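Bench automation at Skerby

Bench automation is what we call it when a pair of robot arms takes over the small, fiddly handling jobs that used to be done by someone on a stool. I've worked at the Skerby site for years, so treat this entry as the view from the sorting floor (the Kofler entry has the technical side, if you like that sort of thing!).

Background

Sorting here always meant picking small parts off a table and putting them in the right compartment of a tray, all shift long. You got quick at it, and you also got a bad neck. The first two-arm bench came in one October under the Reratar scheme, and practice runs use toy bricks and small blocks, which are cheap and come in nice clear colours.

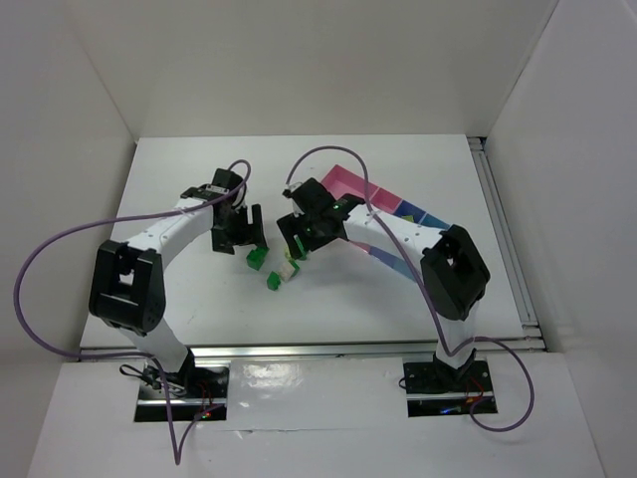

The change people noticed first was the noise, or the lack of it. We used to have the radio on and talk across the tables, and now one person minds a bench and the next person is on the far side of a panel. I do miss the chat. What I don't miss is the target, which was 640 pieces before the morning break, and woe betide you if you'd stopped for a drink of water.

Jobs and pay

Our old job title was sorter and the new one is bench minder. Minders set out the work, watch the arms, step in when something gets stuck and write it all down in the Stumudix log. Training takes 33 hours, mostly on Thursday afternoons, and it's paid (we had to ask twice about that). The grade went up one notch, though the shift bonus went at the same time, so whether you're better off depends on how many nights you used to do.

Skills

Two pieces stuck together are the classic headache. A person pulls them apart without thinking, but on the bench you have to decide whether they count as one thing or two, and a lot of a minder's judgement goes into questions like that. I'd say the older hands are best at it, having handled so many of the things.

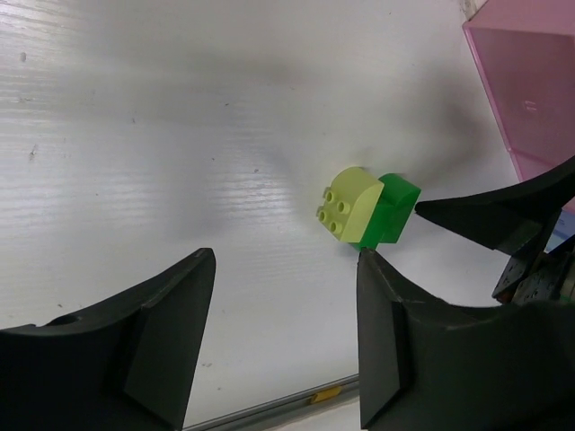
Moira reckons I've made it sound too cosy. She did the same training and says the watching is more tiring than the sorting ever was, and that her eyes are sore by three o'clock. She'd swap back tomorrow if the old tables were still there.

Comments

benchrat: Good write-up, but you left out that minders can't leave the bench without cover. That's the biggest change for me.

Tilly P: We got ours last spring. My neck is so much better!! Wouldn't go back.

oldsorter: 640 before break? Ours was higher.

Related entries

Kofler bench
Reratar scheme
Stumudix log
Shift bonus (Skerby)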